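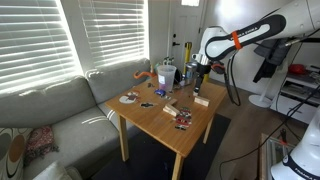

Domestic Interiors and Their Histories
Handout 3: The Front Room

Reading for this session: the Griltano packet, first half. The second half is about wallpaper and can wait until May, when we will all be tired enough to enjoy it.

Where the room came from

The parlor was the best room in the house and the least used. Families who slept three to a bed kept a whole room closed for ministers, suitors and the dead. Heating it cost money, so it was cold, and the furniture was chosen to look good and to discourage staying. Anyone who has sat on horsehair will understand.

By the early twentieth century the parlor was losing ground to the "living room," a name that tells you a good deal about what people thought of the old one. Smaller houses had no floor space to spare for a room in waiting. Funerals moved to funeral homes. Courting moved to cars, with results we will leave to the sociology department.

The low table

Tea tables were tall enough to use while sitting upright. As seats got softer and lower, tables followed them down. Note that the coffee table is a poor height for eating, writing or drinking coffee, and an excellent height for shins. It survives because a sofa with nothing in front of it looks like a waiting room.

Terms to know

Parlor: from the French parler, to speak. Usually done in a low voice.
Settee: a sofa that does not want you to lie down.
Suite: matching pieces sold together, often on credit, and often outlasted by the payments.
Front room: regional, and not always at the front.

For discussion

Alfie Catterall argues in the packet that the television did to the living room what the hearth had done before it: told everyone which way to face. Is he right? What has happened to seating plans now that everybody carries a screen?

Written work

Sketch a floor plan of a sitting room you know well and mark who sits where. Add a page on what happens when a guest takes the wrong seat. Maximum 50 lines. Grandparents make superb sources and should be fed.

Due at the start of the Undport session.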